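# Birnden Street Food Listings

Dataset card, version 2. Released 24/03/2020.

The dataset holds 3,899 menu entries from stalls at the Birnden and Velden food markets, with dish name, price and stated cuisine.
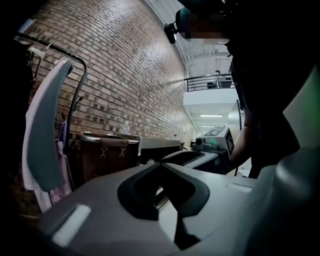
**Maintained by:** Market Records Team, Asten Office

## Contents

- `stalls.csv`: one row per stall, 30 rows
- `dishes.csv`: one row per menu entry
- `cuisines.csv`: the 9 cuisine groups in use

Prices are as posted in November. Dish names keep the trader's own spelling, including accented letters (e.g., the stall name Değirmenci). Files are UTF-8.

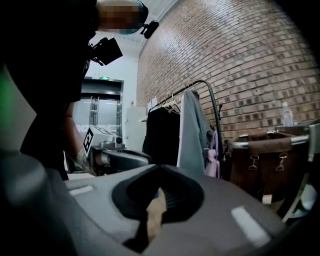 *Fig. 2. Person in dark clothing, at left.*

## Known gaps

Daily specials are not recorded. Allergen fields are blank for most Velden stalls.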